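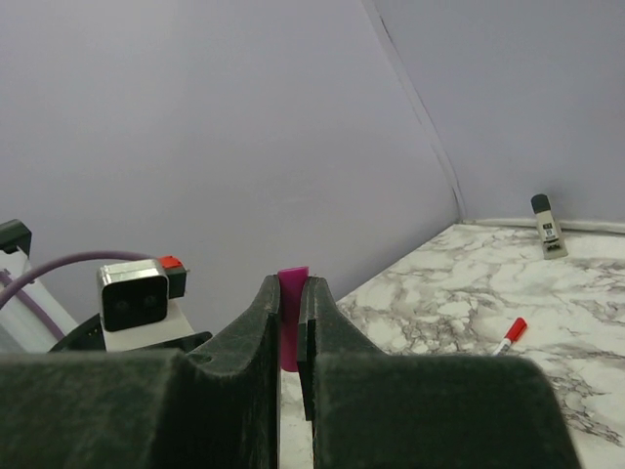 Renata Szulc says a marble pattern only works if you keep bright things on it, and that a white tabletop with nothing pink on it "looks like a bank." I've left her remark at the head of this entry through every revision, mostly out of agreement.

Marble-pattern tabletop

A marble-pattern tabletop is a table or counter surface that shows the pale ground and wandering lines of marble, whatever it happens to be made of. The name covers real stone, engineered stone, printed laminate, painted wood and the stick-on film you smooth down with a credit card. I use it for all of them, because most of us can't tell which one we're looking at from across a room (I certainly can't, and I've written 60 of these household entries by now!).

The pattern

The kind most people think of is white with gray and black veining. In natural stone the veins come from minerals and impurities that were in the limestone before heat and pressure turned it into marble. In a printed surface they come from a picture of somebody's slab, and the picture repeats. If you want to find the repeat, pick out one odd vein, a fork or a little hook, and look for its twin farther down the counter. Once you've found it you'll see it every morning, so maybe don't.

Veins that run on a diagonal make a small table look longer. I'm less sure about the claim that fine veining hides crumbs. It hides pepper beautifully. Toast, no.

Materials

Real marble is mostly calcium carbonate, and acids etch it. Lemon juice, vinegar and wine leave dull marks even on a sealed top - a sealer slows down stains but doesn't stop etching. Laminate shrugs off the lemon but minds a hot pan very much. Film minds nearly everything, though it's cheap and peels off when you move out.

My own top is a Cukora laminate, pattern number 377, bought secondhand with 2 chips in the front edge. Before that I had a Sarantis film on an old desk, and it lifted at the corners the first time I left the window open in April. I still have half the roll.

Color and what goes on top

Here I get opinionated. A white and gray surface takes on the mood of whatever is next to it. With a pale lavender-gray wall behind it the whole corner goes cool and quiet, and then one glossy magenta-pink thing is enough to wake it up. Saturated plastic does this better than pottery does, in my experience. Renata goes further and wants pink, orange and turquoise all at once, and her kitchen is a very cheerful place to eat soup.

Clear glass gets lost against the veins. I've knocked over more than one tumbler that way.

Care

Warm water, a drop of dish soap and a soft cloth will do for every type listed here. Dry it afterward or you'll get streaks on the shiny finishes. Scouring powder scratches laminate, and anything with vinegar in it should stay away from the real stone. For chipped edges I used a Dirnix filler stick in the lightest gray and rubbed it flat with my thumb - it's held up fine, though the color is a bit warm.

Cost

Prices swing wildly. Renata was quoted 2,000 dollars by Cloltum for a stone island top, without the sink cutout, and she went home and painted her old one with a feather and a sponge.

See also: countertops, contact paper, faux finishes

Last revised 14 May 2026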